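About Hendora

Who we are
How we work
The March fault
Contact

Hendora takes old computers apart with robots. We do it for companies that are retiring their desktops and servers and would like the memory, processors and drives to come out in a condition somebody might want. There are five of us. We were founded by Asanka Siriwardena and Deolinda Baptista, who had both spent years removing screws from things and felt that a machine could be made to resent it on their behalf.

Most company pages have a section called Our Values at this point. Ours has a section on the time we crushed a socket.

The March fault

In March our arm was lifting memory modules out of a machine from a batch we were handling for Drondum. It had done 447 pulls that month without complaint. On the next one the gripper closed on a module, the module stayed where it was, and the arm concluded that it had a firm grip and should proceed. It did proceed. The module came out with one end of its slot attached. The arm then moved to its next waypoint, which was lower than it should have been, and pressed its closed fingertips into the processor socket with what the log calls "nominal contact."

The protective stop should have tripped well before that. It didn't, for a dull reason: the force limit had been raised to 100 newtons while we were testing a stiff drive cage, and the cage test had ended, and the limit had stayed. Ksawery Kurek found the setting in a file called temp_final_2. He had also named the file. He has been very decent about it.

Nobody was near the arm and nobody was hurt. The board was scrap. We told Drondum the same afternoon, sent them the log, and paid for the board, which was worth less than the phone call.

What made us uncomfortable was how calm the software had been throughout. Every line in that log is green. If Séverine Brunet hadn't looked up from her soup, the arm would have gone on to the next machine and done it again, with excellent cycle times.

What we changed

The force limit now lives with the task. When a task ends, its limit goes with it, and the default is 20 newtons. Raising it takes two people, both awake.

A grip has to be confirmed by a camera as well as by the fingers. Closed fingers only mean that the fingers are closed, a point on which our first control program was touchingly naive.

The arm makes a slow approach over any socket and waits there for a height check before it goes lower. This costs up to 5 seconds per machine. Our sales projections (Deolinda's spreadsheet, one tab) have survived.

We also go back over the motions on an opened tower with the memory slots already cleared, working close in around the socket, before a changed routine is allowed anywhere near a customer's hardware.
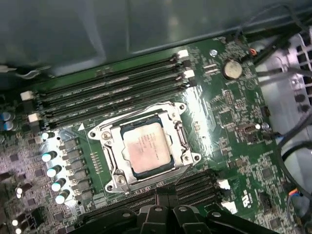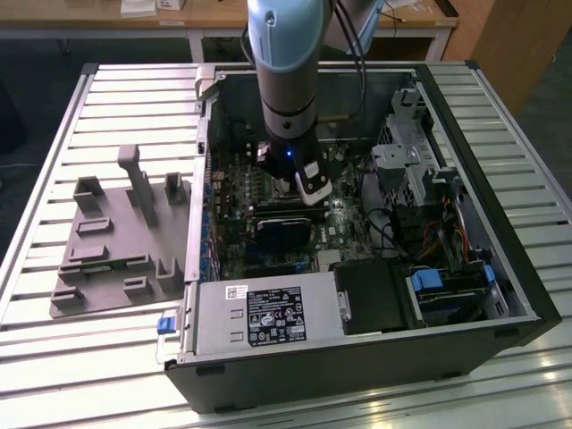 Priya Villanueva runs these sessions and has the authority to stop work for any reason, including a bad feeling. She has used the bad feeling twice. One was a loosening bolt on the tool flange. The other was just a bad feeling, and we all went home early.

What still goes wrong

Plenty. Cables droop where the model says they shouldn't. Some retention levers are bent before they reach us, and the arm takes that personally. Our motion planner, Fevumley, will now and then choose a route so roundabout that we suspect it of sightseeing. All of these end in a stop and a person walking over, and we would like to keep it that way.

We keep a fault log and customers can read it whenever they like. It includes the socket, along with an entry by Asanka that says only "no."

Working with us

We take batches of desktop towers and small servers. Laptops go to our friends at Đàm, who are more patient people. If you want to see the arm running before sending anything, write to us and we'll set up a visit. You will be asked to stand behind the yellow line. So is Asanka, every time.

Page last revised 3 January 2026.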